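Home Practice Participants Wanted – Help Us Write the Rules for Handheld Gripper Work

Cistura is looking for people in and near Cakalthorpe who would like to spend some time folding laundry, sorting clothes and tidying beds, all with a pair of handheld grippers in place of their fingers. The recordings go toward teaching robots to handle cloth. This particular call, though, is for the part of the work we care about just as much, and that is the good practice guide that every home participant follows. We call it Kustum, and the second edition needs testing by people who fold their own shirts and know what a real bedroom looks like on a Tuesday.

You don't need any background in robotics. We would love to hear from parents, students, retired people, hotel and laundry workers, and anyone who has opinions about the right way to fold a sleeve (we have plenty of our own, and we argue about them over lunch!). 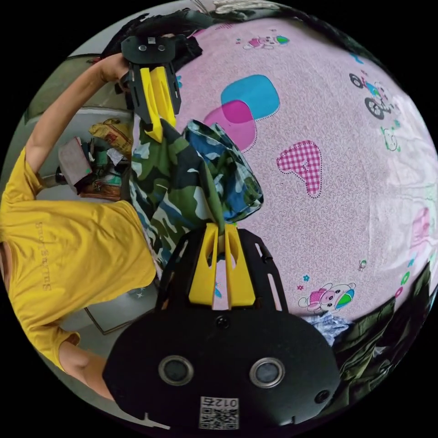 Two-gripper garment handling on a bed, one gripper at each end of the cloth.

What you would be doing

You would work through a set of clothing tasks at home, following the draft rules as written, and then tell us where they got in your way. Some of the rules are simple. Keep both grippers in view of each other when you can. Pinch the cloth, don't scoop it. Move at the pace you would use if a friend were chatting to you from the doorway. If you drop something, pick it up with the gripper and carry on, and please don't start over, as the recoveries are useful to us too.

Other rules take a bit more thought. Before each session you check that the lenses are clean, that the fingers open and close freely, and that the number on each gripper's sticker matches your log sheet. You also put away mail, prescriptions, family photos and anything else with a name or face on it. Everyone else in the home has to agree to the recording beforehand, and you can stop or withdraw a session at any time without telling us why.

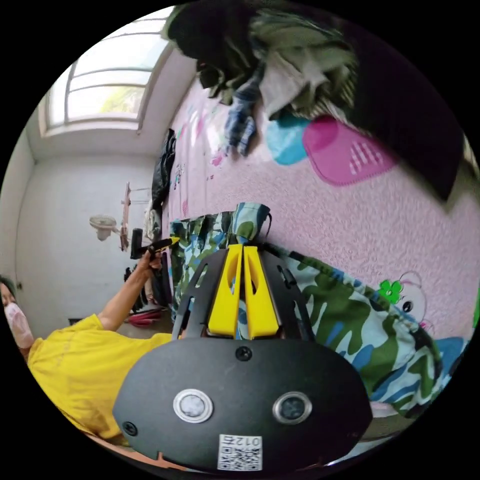 We ask for 40 short sessions from each person, spread out however you like, and a written comment after each one, even if it is only a line. There is a training visit first, where Ntombi Matlala will go through the grippers with you and stay as long as you have questions. She wrote most of the first edition and is very glad to be told what is wrong with it. The draft has 344 separate points at present, and we suspect that is far too many – please be ruthless.

Who can take part

You should be 18 or over, able to stand and use both arms comfortably for the length of a session, and have a bed or large table with decent light. Your own clothes are fine, and a mixed pile is better than a neat one. If you have wrist or shoulder trouble, do talk to us first and we will work out whether shorter sessions would suit you.

We have room for around 200 participants, starting in August. Sessions are paid, including any you later withdraw, and the grippers are dropped off and collected by our delivery partner, Xaba.

To apply, send a few lines about yourself and your home to the Kustum desk at Cistura, with a phone number and the best time of day to call. Please mention any pets – cats in particular take a great interest in the grippers, and there are 2 pages in the guide on that subject alone.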